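Keeping House for Strangers: Coffee with Hannelore Sutter

I have wanted to talk to Hannelore Sutter ever since I spent a rainy night at her guesthouse and slept better than I had in months.

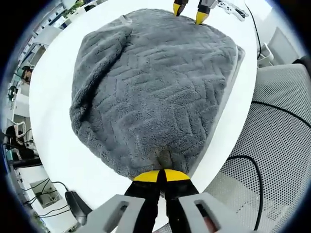

So when she finally said yes to an interview I drove up with a bag of pastries and far too many questions, and we ended up talking until the coffee was cold and she had to go let in a couple from out of state.

Hannelore has run the Rilier for 23 years. It has 6 rooms, a front porch that leans a little, and a breakfast that people write to her about afterward. Before that she did payroll for a trucking company called Greson, and she says she was pretty good at it.

"I liked the numbers fine," she told me. "I just didn't like the chair. I sat in that chair all day and looked at a parking lot."

Her aunt, Assunta Monti, owned the house first and rented rooms to road crews in the summer. When Assunta wanted out, she called Hannelore and gave her one weekend to decide. (I would have needed a year!) Hannelore said yes on the phone and then sat down on the kitchen floor.

I asked what the first season was like and she laughed so hard she had to put down her cup.

"Terrible. I bought the cheapest sheets I could find, and they came out of the dryer like wrapping paper. I burned the oatmeal. I gave two families the same room. One of them still comes, you know. They ask for that room every time."

She's full of opinions about guests, most of them kind. She likes the early risers and the ones who wander into the kitchen in their socks. She's less fond of people who call from the driveway to ask if they're in the right place when there's a sign with the name on it right in front of them.

What about the big booking sites? She tried one for a while and quit. "They wanted me to answer in an hour, day or night. I'm asleep at night. That's the whole business, people sleeping."

These days most of her bookings come by phone or from repeat guests, and she keeps them all in a paper ledger. She let me flip through an old one. Next to the names are little notes in pencil: no onions, bad knee, brings own pillow. One just says "sings." I asked and she wouldn't tell me a thing.

This year has been hard, of course. She closed in the spring and opened again with half the rooms, and breakfast now goes out to people on trays. She misses the long table. Her neighbor Ada Palumbo, who used to come over and bake on busy mornings, now leaves rolls on the back step and waves from the yard.

"I can do the trays," Hannelore said. "But you don't get the talk. People used to sit down not knowing each other and be trading addresses by the second pot."

She's painting the upstairs hall while things are slow, and she has more than 200 old postcards from guests that she wants to hang there once it's dry. The color is a yellow she mixed herself, and she's on her third try at it. In September she hopes to have all the rooms going again, if she can, and I've already asked for the small one at the back.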